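# Show the resets

The Fondar open day in April filled the hall at Drinham by nine in the morning. I went for the mobile manipulation bench, where Trefor Maddocks was running the Prosel controller on a two-armed machine, first in simulation on a wall screen and then on hardware. The task was dull in the right way: drive up to a dresser, open a drawer, put a cup in it, close the drawer.

My complaint is with how the results were given. The handout said the policy had been trained on 900 simulated episodes and tested on 200 more. It gave one success rate for the lot. It did not say how many of the test rooms shared a dresser with the training rooms, what counted as a success if the drawer stopped short of closed, or who decided when to stop a run and start over. Those three items matter more to a buyer than the rate does.

Maddocks answered the first two when asked, and answered them well. Drawer closure is measured at the joint, with a tolerance of 8 mm. Half the test rooms use furniture the policy has not met. He had the numbers in his head, so they could have been on the sheet.

The third question is harder. On the hardware side I watched eight attempts. Between attempts an operator moved the base back to its start pose by hand, squared it to the furniture, and put the cup where it had been. A run that begins square to the furniture is an easier run. In a house, the robot arrives at whatever angle the last job left it, and the arms have to work from there.

Simulation deserves more floor time than it gets at these events. Visitors drift away from the screen toward the real arms, and exhibitors let them. But a simulator can be restarted from a bad pose as cheaply as from a good one, and it keeps a log. The Gavalas stand across the aisle had a faster arm, a larger crowd, and no log at all.

I would ask organizers for one rule. Any stand quoting a success rate should post its start conditions and its reset procedure next to the number, and should let visitors pick the start pose for at least one run. Fondar could meet that rule today with the software it already has. I suspect the rate would drop, and I would trust the lower figure more.
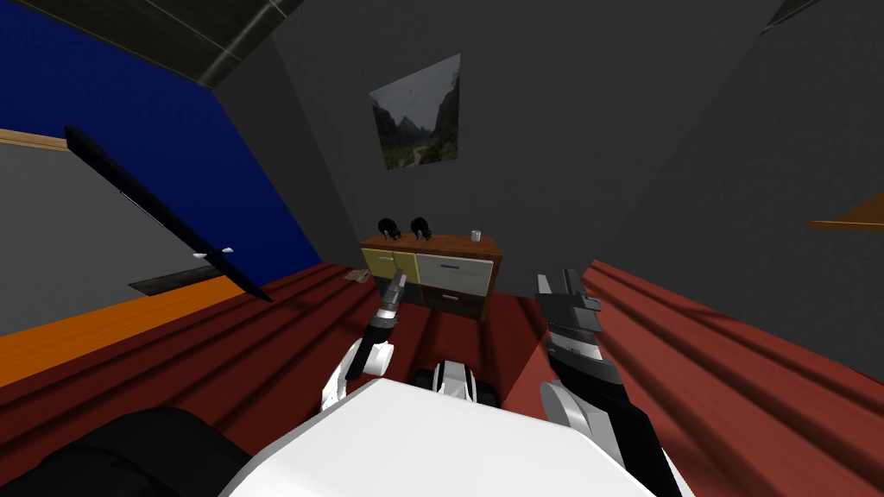 *Simulated room: both grippers raised, dresser ahead.*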